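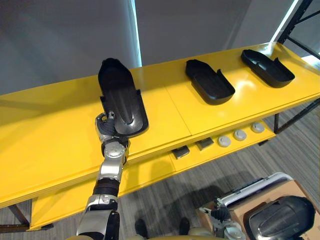
Hirano seal title with a game to spare

Hirano are league champions for the first time after a 2-1 win at Callum left them out of reach with one match left to play.

Osamu Uchida put the visitors ahead from a corner after 21 minutes. Callum leveled before the break, but Masanobu Ikeda headed in the winner late on — his third goal in four games.

Head coach Saadet Oral made two changes at halftime and moved Ikeda further forward. "We were too deep and they were pushing us back," she said. "The players fixed it."

A crowd of 1,000 watched the match, including 144 traveling fans in the east stand.

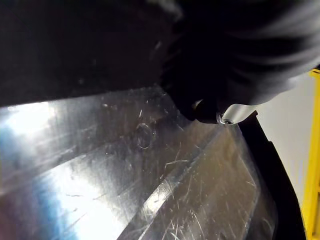 Callum still in the hunt for second

The defeat leaves Callum level on 42 points with Ploranari, who drew their game 0-0. Callum stay ahead on goal difference.

Captain Mereana Sheehan's side meet Ploranari in the women's fixture on the same afternoon as the men's final round in June. Kickoff in the men's match is at 3 p.m.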